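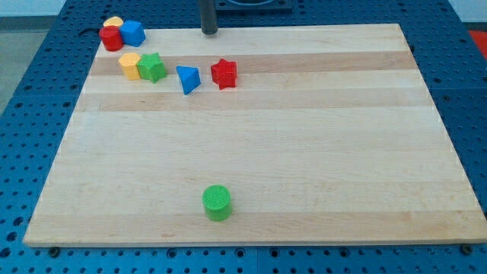 Zikholm Shape Blocks: Frequently Asked Questions

What ages are the blocks for?
Ages 3 and up. Younger children should have an adult with them.

Which shapes come in a set?
Cylinders, cubes, hexagons, stars and triangles are in every set. Colors vary from one set to the next, so we can't fill requests for a red star or a green cube.

Is the board included?
No. Boards are sold separately, under item 918. Any flat surface will do.

How do I clean the blocks?
Wipe them with a damp cloth and a little dish soap, then dry them with a towel. Do not put them in the dishwasher.

How do I care for a maple board?
Wipe it down and stand it on edge to dry. Rub in food-safe mineral oil when the wood looks dull. Darker and lighter strips are normal and are not a defect.

I lost a block. Can I buy just one?
Yes. Single blocks ship from our Brindton store, usually within 2 business days. Tell us the shape and we will send whichever color we have.

What is your return policy?
Unused sets can be returned within 30 days with the receipt. Single blocks are final sale.

Last updated 03/06/2019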